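15 March 2023

I have been reading again about the woman who left Warkton one morning in July and did not come home. She was 84 and walked to the bus stop with a small bag. The driver remembered her – he said she got off at Plirnbridge, two stops before the hospital.

The police received around 4,000 calls in the first year. None of them led to her. Her sister still pays for the telephone line, in case she rings the old number. 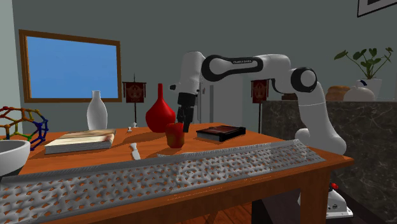
Red vase and white vase on a table.

I will write more when I have read the second report.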